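Pinces parallèles : le réglage d'abord, la course ensuite

Deux paires de doigts, deux contrôleurs, des cubes de bois et une boîte ouverte : le banc d'essai de l'atelier Wihongi tient sur une table. Les écarts entre configurations se lisent surtout sur les prises de bord et sur les pièces de petite section.

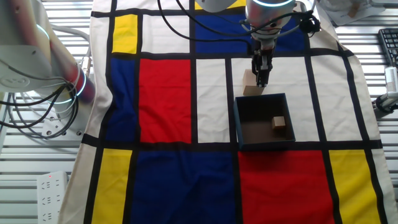
Par Tomos Nicholas, rédacteur technique, rubrique Manipulation
Publié le 5 juin

Le cahier des charges est court. Un bras saisit une pièce en bois, la dépose dans une boîte à parois rigides, puis la boîte elle-même est saisie et déplacée. Les deux opérations sollicitent la pince de manière opposée. La pièce demande un serrage centré sur deux faces parallèles. La boîte se prend par une paroi mince, avec un centre de gravité déporté qui fait travailler les doigts en couple.

L'essai a porté sur deux jeux de doigts montés sur le même corps de pince parallèle. Le premier, fourni par Prinska, est lisse et rigide. Le second, usiné sur place, reprend la même longueur utile avec une face de contact striée. Côté commande, le contrôleur Ridden de série a été opposé au module Provside, qui ajoute une boucle de limitation d'effort à la fermeture. Cela donne quatre combinaisons et 900 cycles au total, répartis également entre elles.

Hywel Cadwaladr, responsable des essais, a fixé le protocole en février. Les positions de départ sont tirées au hasard dans une zone délimitée du tapis. Le bras approche par le haut, ferme, attend, soulève, dépose. Un cycle est déclaré nul si la pièce tourne dans la prise de plus de 3 degrés, même lorsqu'elle arrive à destination. « On a commencé par compter uniquement les chutes, et toutes les configurations se valaient. La rotation les sépare », explique-t-il.

Sur les gros cubes, les quatre combinaisons donnent des résultats très proches. La course de la pince est suffisante et l'erreur latérale de positionnement est absorbée par la fermeture : le doigt qui touche en premier pousse la pièce jusqu'à l'autre. Le frottement du bois sur la toile reste faible et la correction se fait sans basculement.

Les petites sections posent davantage de problèmes. L'extrémité des doigts descend très près du tapis et un défaut de hauteur se paie immédiatement, soit par une prise trop haute, soit par un contact avec la surface. Le contrôleur Ridden, qui ferme à vitesse constante, a tendance à chasser la pièce quand les doigts ne sont pas strictement d'équerre. Le module Provside ralentit au premier contact. Sur l'ensemble de la campagne, 174 cycles ont été déclarés nuls, en majorité sur les petites pièces et avec la fermeture à vitesse constante. 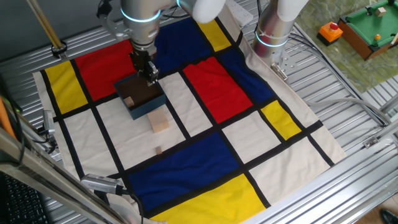 La prise de bord est l'épreuve la plus discriminante de la série. Le serrage s'exerce sur une épaisseur faible, loin du centre de masse, et la boîte tend à pivoter autour de la ligne de contact. Une fois saisie par le rebord, elle se présente légèrement inclinée au-dessus du tapis, le petit cube logé dans un angle. Cette charge libre complique la mesure : tout déplacement du contenu modifie le couple vu par les doigts. Avec la face lisse, il a fallu augmenter l'effort de serrage de 15 % pour obtenir une tenue comparable à celle de la face striée. La contrepartie apparaît sur les pièces en bois, que les stries finissent par marquer.

Reste la perception. Le tapis à grands aplats de couleur, cernés de noir, a été conservé pour toute la campagne. Un cube clair sur un panneau blanc cassé offre peu de contraste, et la segmentation y perd en régularité, surtout à proximité des bandes noires. Les mêmes pièces posées sur le rouge ou le bleu sont localisées sans difficulté. Cadwaladr a choisi de ne pas exclure les zones claires du tirage – les écarter aurait amélioré les chiffres sans rien apprendre sur la pince.

Le câblage mérite une remarque. Les faisceaux qui rejoignent le poignet forment une boucle libre, et leur raideur se fait sentir dans certaines orientations. L'équipe a compensé par un recalage de l'origine d'effort avant chaque série. Un passage interne serait préférable, mais le corps de pince retenu ne le permet pas.

Pour un poste de tri de pièces prismatiques, la combinaison doigts lisses et module Provside est la plus régulière. Dès que la tâche comprend la manipulation du contenant, les doigts striés reprennent l'avantage, quel que soit le contrôleur. Une seconde campagne doit porter sur des faces rapportées en élastomère, avec les mêmes pièces et le même tapis.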